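Status: usable, with complaints. Read the section on labels before you put any of this in a chart.

# flollik-rumors

A table of trade rumors from the Flollik basketball league, with a note on what happened afterward. Each row is one published claim that a player wanted out, was being shopped, or was as good as gone. The league is small, the beat writers are few, and the same story tends to travel between three clubs' fan pages until it looks like four stories. I started the table because I didn't believe the phrase "sources close to the player" meant anything. I still mostly don't, and you should keep that in mind when reading what I wrote below.
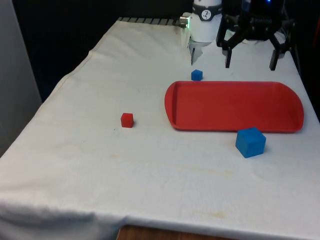
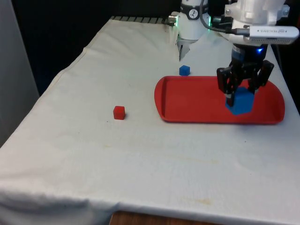

A reader of the first release wrote in to say that the table proves nothing, that a trade falling through doesn't make the rumor false, and that a player can ask to leave in private and then be talked out of it over a long lunch. Fair enough. The reader also asked why a rumor that came true gets full credit when it might have been a lucky guess. I have no good answer to that one, and the `outcome` column should be read with both objections in mind.

## What's in it

There are 845 rows. Of those, 679 have an outcome filled in. The rest are open, either because the deadline for that row hasn't passed or because the claim was so vague that I couldn't say what would count as it coming true. ("Big changes coming in Strebel" is a real row. It stays open forever.)

| column | type | meaning |
|---|---|---|
| `row_id` | integer | order of entry, which is not always order of publication |
| `club` | text | club the player was with when the claim ran |
| `target` | text | club named as the destination, blank if none |
| `claim_type` | text | `wants_out`, `shopped`, `done_deal`, `unhappy` |
| `source_kind` | text | `paper`, `radio`, `fan_page`, `club_site`, `unknown` |
| `attributed` | yes/no | did the item name where it got the claim |
| `repeat_of` | integer | `row_id` of the earlier item it seems to copy |
| `outcome` | text | `moved_target`, `moved_other`, `stayed`, blank |
| `notes` | text | free text, of uneven quality |

Player names are left out. I swapped them for codes in my own copy and then dropped the codes too, since anyone who follows the league could work backward from them in an afternoon. You can probably still do it for Ceton, which never had a deep bench. Please don't.

## How a row gets an outcome

A claim has 60 days. If the player changes clubs within that window, the row gets `moved_target` or `moved_other`, depending on whether the item named the right place. If not, it gets `stayed`.

I've been told the window is too short. I've also been told it's too long, because any rumor about a restless starter will come true if you wait. Both complaints seem right to me. I picked a number before looking at the results and left it alone, which is the best I can say for it. If you want another window you'll need the dates of the actual moves. The clubs announce those, usually on a Sunday, on pages that vanish at the end of the season.

## Labels, and why I don't trust them

Every row was read 2 times, both times by me. That isn't the same thing as having a second reader, and I'd be suspicious of any other project that tried to pass it off as one. On the second pass I covered the first label and tried to forget it. The ones I changed were nearly all in `claim_type`, where `unhappy` and `wants_out` bleed into each other.

Consider a sentence like "he is said to be weighing his future at Evden." Is the player unhappy? Is he asking to leave? Is he a man whose contract is up, weighing his future in the way everybody with a contract does? I put that kind of thing under `unhappy` and moved on. If your analysis depends on the difference, merge the two and see whether your result survives. Mine didn't.

`attributed` is kinder than it should be. I marked it `yes` whenever the item pointed at anyone, including "a person familiar with the locker room." A stricter reader would end up with very few yeses.

`repeat_of` is my guess. Fan pages copy without links, sometimes with the wording moved around a little. Where two items ran the same afternoon with the same odd phrase in them, I called the later one a repeat. Where the phrasing was ordinary, I left both as separate rows. So the table almost certainly counts some rumors more than once, and the effect is worst for Strebel, whose supporters run more pages than anybody needs.

## Things people have tried to prove with it

**That the papers are more accurate than the fan pages.** Maybe. The papers in this league tend to print a rumor once the club has all but confirmed it. Being right late is easy. There's no column for how close the item ran to the announcement, so the table can't tell you who knew first.

**That stars who ask out usually get their way.** I don't mark who is a star. Someone joined the table to scoring averages and found a pattern, but high scorers are also the players writers bother to follow. A backup center could demand a trade every week and never make a row.

**That Ceton's front office leaks.** Ceton shows up as a target more often than its roster would explain. One reading is that somebody in the building talks. Another is that agents float Ceton because it's the club with money, and a rumor about a richer club is handy when you're asking the current one for a raise. The table fits both stories equally well, and I'd be wary of anyone who uses it to pick one.

**That a denial means it's true.** This is the one I get asked about the most. Denials sit in `notes` when I remembered to write them down. I didn't always remember. Don't count them.

## Missing pieces

- Radio is thin. I logged what I heard, and I didn't hear the morning shows.
- Nothing from the women's side of the league. It has its own rumor mill and deserves its own table by somebody who follows it properly.
- Early rows have `source_kind` set to `unknown` more often than later ones. I wasn't saving the pages yet.
- Three-club trades are recorded from the point of view of the player in the rumor only. Everyone else in the deal is invisible.
- A player who was cut and then signed elsewhere counts as moved. I go back and forth on this.

## Using the file

One CSV, comma separated, header on the first line. Text fields are quoted. Blanks are blanks; there's no special code for missing. Some notes contain line breaks, so a script that reads one line at a time will choke.

If you compute a "hit rate," please say in the same sentence what you did with the blanks. Dropping them makes the rumor mill look better than it is, because vague claims are the ones that end up blank. Counting them as misses makes it look worse. I've seen both done with this file and neither time was it mentioned.

Don't compare clubs without dropping the repeats first. Don't use it to bet. The league is tiny, and one reserve guard with a talkative cousin can bend a whole season of rows.

## Corrections

Send the `row_id`, the column, and something I can check: a saved page, a scan, a club notice. "Everybody in Evden knows" has been offered several times and I haven't acted on it. Corrections that make a favorite writer look better get the same look as any other, and they do arrive more often than the other kind.

I update in November, before the season gets noisy, and again whenever enough fixes pile up to be annoying. Old versions stay available, so if you've published something from one, say which.

## License

Use it for anything you like, with credit to flollik-rumors. If you cut rows, describe the cut. The `notes` column is my own wording and shouldn't be quoted as if a club or a paper had said it.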